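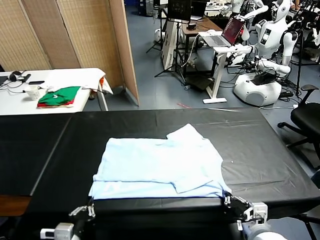 **Do written rules make shirt folding any better? Report on the Sendance handling code**

Module project, submitted 24/06/2019
Supervisor: Gualtiero Sartori

## 1. What I was asked to do

The Sendance group at Trelville has a code of practice for two-armed robots handling clothes. It has 7 rules. My job was to find out whether following them leads to better folding and a safer room. The code says it does, in its first paragraph, with no source given. I spent 6 weeks on the question and came out less convinced than I went in.

I should say that I like rules. I worked in a kitchen before this course and I've seen what happens without them. My complaint is with rules that can't be checked, and the Sendance code has several.

## 2. The rules, in short

1. Lay the garment flat before the first grasp.
2. Grasp at a hem or corner, never in the middle of a panel.
3. Keep the idle gripper open and clear of the cloth.
4. Keep people out of reach of the arms while they are powered.
5. Keep walkways free of cables "as far as practical".
6. Log every attempt, good or bad.
7. Stop if the operator is "in any doubt".

Rules 2 and 3 are fine. Anyone can look at a single moment of a fold and say whether they are being kept. Rule 1 sounds fine until you ask how flat is flat. A T-shirt with one raised crease near the collar would pass with one marker and fail with another, and the code offers no measure. I asked for one and was told it was "obvious on the day".
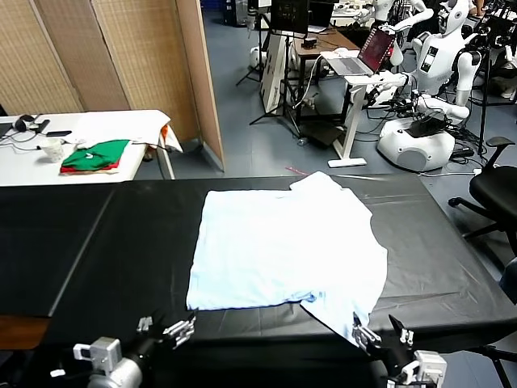 Rule 3 caused more argument than I expected. Two of the operators read "clear of the cloth" as above the table, and a third read it as beyond the table edge. All three were marked as following the rule. A standard that allows both readings isn't telling anyone what to do, and I'd sooner it gave a distance.

## 3. The numbers

The log for April holds 2,078 fold attempts, of which 1,959 are marked as good. That leaves 119 failures, and a success rate a little over 94 per cent. This is the figure on the front of the code.

I don't trust it, for these reasons:

- The person who ran the fold also marked it.
- "Good" is defined as "acceptable to the operator". I could find no picture or measurement to compare against.
- Attempts stopped under rule 7 were logged as "not started", so they don't count as failures. A doubtful operator therefore makes the score go up.
- There is no earlier log to compare with. Even if the rate is right, it can't show that the code caused it.

The last point matters most. Someone could drop rules 1 to 5 tomorrow and get the same rate, and nothing in the file would rule that out. 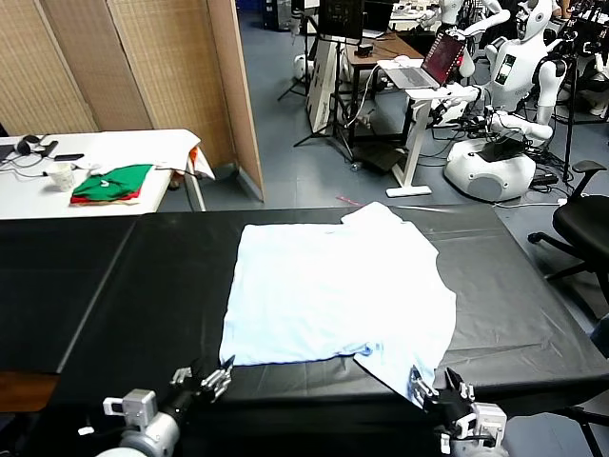
Safety is harder to judge. Rule 4 depends on a marked line on the floor plan, but the plan covers one table and one pair of arms. It says nothing about what to do when other machines share the room, or who is in charge if two are powered at once. Rule 5 is the weakest of the lot. "As far as practical" lets whoever is in a hurry decide. The Rokex checklist I used for comparison asks for a signature against each cable run, and I doubt anybody enjoys it, but you can at least tell afterwards whether it was done.

## 4. What I would change

Give rule 1 a largest allowed crease height. Give rule 3 a distance in centimetres. Have folds marked by a second person from a still picture, without knowing who ran them. Count stopped attempts as attempts. Rewrite rule 5 from scratch.

I'd also run a month with half the sessions under the code and half under the old habits. Dr Sartori thinks the operators would drift towards the code anyway — he may be right, but then that is worth recording too.

## 5. Limits of this report

I watched sessions but didn't run any. All of them used short-sleeved T-shirts, so I can't comment on the claim in the Sorrentino appendix that the code works "for all household textiles". I saw no evidence for it in the log. I asked for the raw notes behind that appendix and hadn't received them when I handed this in.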